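Thursday, May 20, 2021
Bench 2, bimanual teleop, plate and steamer task

Operator Zanele Maluleke, resets Marietjie Lekota. Leader arms on the Berkden mounts, same gains as the April sessions. Gripper force limit left alone.

Recorded 109 episodes before lunch, kept all but the ones flagged in the sheet. Running total for this task is 284. Target is still 2000, so at this pace we need a second operator or a shorter reset.

Start poses drawn from the tape grid. One square for the plate, one for the steamer, both picked by the Zamis script and read out before each take. Objects may sit across a line, the script only cares about the nearest square. Left arm works at the plate, right arm works at the steamer. Both have to move in the same episode or it gets thrown out.
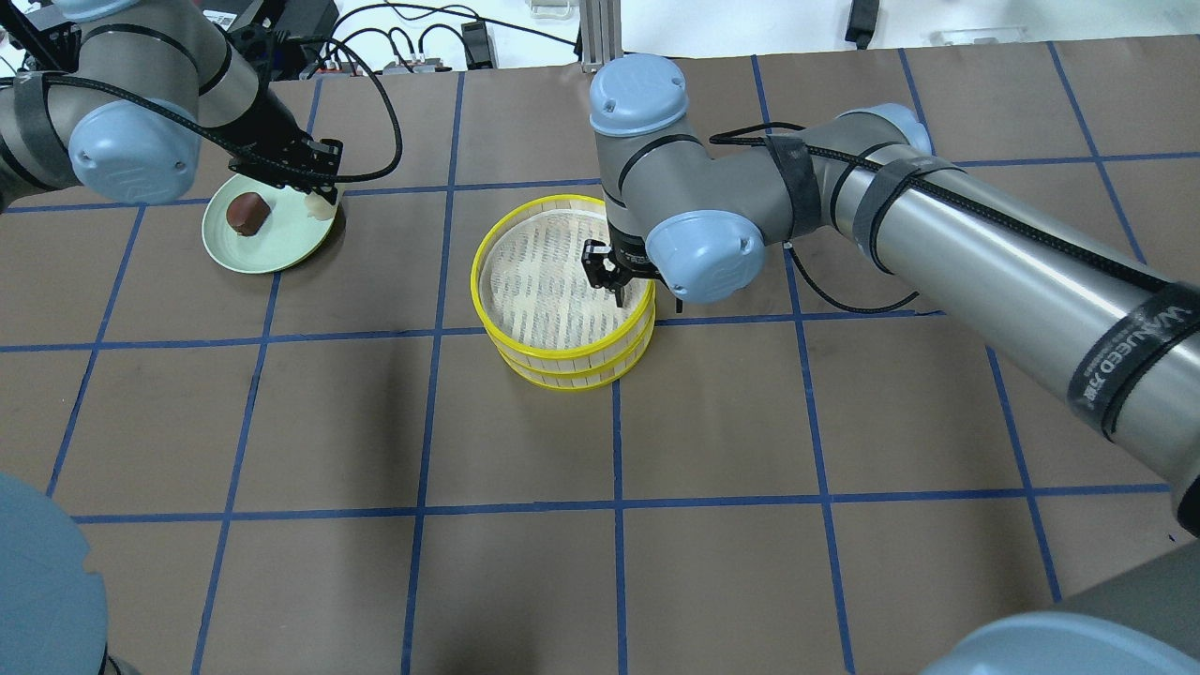 Right side lag is back. Zanele feels it mostly on the descent into the basket, where she stops high, waits for the follower to catch up, then goes down again. It shows in the joint traces as a flat section before the last bit of travel. If we train on these the policy will learn the pause. Tried trimming it in post on four episodes and the wrist velocity came out with a step in it, so no trimming for now.

Swapped the right leader's USB cable after lunch. No change. Moved it to its own port on the recording PC and the lag dropped, though not to where the left side is. The hub is a 2018 unit from the Drakasdale bench and I would like it gone.

Left gripper: operator tends to close before the fingers are level. Asked Zanele to square up the wrist first and then close. Adds a second or so per take, fewer regrasps.

To do
- new hub, ask Steyn for the part number
- replay ten of the morning episodes open loop, check drift at the steamer rim
- Marietjie to add a "paused" column to the sheet
- rezero right wrist before the next session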